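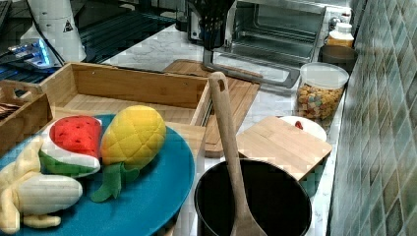

Plush banana, watermelon slice and pineapple on the kitchen counter.

About Traren

Traren is an independent audio and text publisher. We record long-form interviews with women who work in music, broadcasting and writing, and we publish them as sound files with full transcripts. The catalog holds nearly 200 interviews. All of them are free to hear and to read.

What we publish

The main series is called Goron. Each Goron interview is a single conversation with one guest, recorded in one sitting and published in the order it was spoken. We remove long pauses, phone noise and any passage the guest has asked us to take out within the review period. We do not move answers from one part of the talk to another. Questions stay in, including the ones that went nowhere.

The second series, Lamptey, is text only. It consists of columns commissioned from former guests, with a limit of 1,000 words. Subjects are chosen by the writer. Recent columns have dealt with touring while pregnant, contract terms for session singers, learning a family language as an adult, and the cost of moving back to a small town after years in a large one.

We do not publish reviews, news or celebrity photo features. Press releases sent to the general inbox are not read.

How an interview is made

A guest is approached in writing and receives an outline of the subjects we would like to cover. The outline is not a list of questions. The guest may strike any subject from it before the recording, and struck subjects are not raised.

Recording takes place at the guest's home, at our studio or over a remote link. For remote sessions we mail out a microphone and a pair of closed headphones, with a return label in the box. Each side is recorded locally as an uncompressed file and the two are lined up afterward. The call audio is kept only as a backup — it has been used in a published episode four times.

Transcripts are typed by a person and checked against the sound by a second person. Words in languages other than English are spelled according to the guest's own preference, with long vowels and accents marked where the language uses them. We do not put these words in italics. A translation is added in brackets only if the guest wants one.

Guests receive the edited audio and the transcript together and have 9 days to respond. Corrections of fact are always made. Other changes are discussed by phone. After publication, changes to a transcript are listed at the foot of the page with the month in which they were made.

Partners and family members

Many guests talk about the people they live with. Anyone who is discussed at length, and who is not a public figure, is told before publication and may ask for their name to be replaced by an initial. Children are not named in either series.

Payment

Guests and columnists are paid a flat fee, which is the same for everyone and is stated in the first letter. Guests keep the rights to their own words. Traren holds a license to publish the recording and transcript on this site and in the archive. Reuse by a third party requires the consent of the guest as well as ours.

Funding

Income comes from listener subscriptions, workshop fees and a small amount of transcription work done for other publishers. Subscribers receive new episodes early and nothing else. There is no advertising in the audio or on the site. Guests cannot pay to appear, and record labels and book publishers cannot pay on their behalf.

Archive

Master files are stored in Kustent, our catalog and storage system. Kustent holds the unedited recording, the published edit, the transcript and the signed release for each interview. Two copies are kept on site and one elsewhere — all three are checked against each other every March. Unedited recordings are closed to the public unless the guest has opened them in writing. Researchers may apply using the form on the archive page.

Contact

Suggestions for guests can be sent through the contact form. Please include a sentence or two on the person's work and say whether she knows you are writing. Corrections go to the same form, marked with the episode title.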